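Search articles, authors, issues Go
Magazine > Home Life > Features

The Year I Tackled the Junk Drawer

I've lived in the same house on Jakab Street for 17 years, and for most of them I had a drawer in the kitchen I couldn't fully open. You know the one. You slide a hand in, feel for the tape, and hope nothing pokes you.

Last October it jammed for good. I called Hélder Fonseca, who built my cabinets, and he got it out with a butter knife and a lot of muttering. Then he tipped the whole mess onto my counter and left me to it (he did take a cookie).

So I sorted. Dead batteries, takeout menus from places that closed, keys to I have no idea what. There was a warranty card for a Hanell toaster I don't remember owning! My neighbor Kornél Bognár came over to borrow a ladder and stayed two hours, holding up one thing after another and asking what it was. Half the time I couldn't tell him.
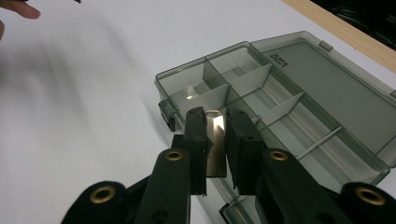 A small metal piece and a compartment box: a place for the little stuff.

What got me wasn't the junk, it was the money. I'd bought picture hooks four separate times because I could never find the last pack. Kornél keeps his hooks in an old Tetard tea tin with a label on the lid, and he was pretty smug about it.

My rules now are loose. If I can't name it, it goes in a jar on the porch for a month, and then it's out. Keys get a tag the day they come home — even the ones I'm sure I'll remember. Menus go straight into recycling.

I'm not cured. There's a closet upstairs with a Kirkard sewing machine on top of three boxes of cords, and I've been walking past it since Thanksgiving. Hélder says he'll put in shelves once I clear the floor. I told him maybe in spring.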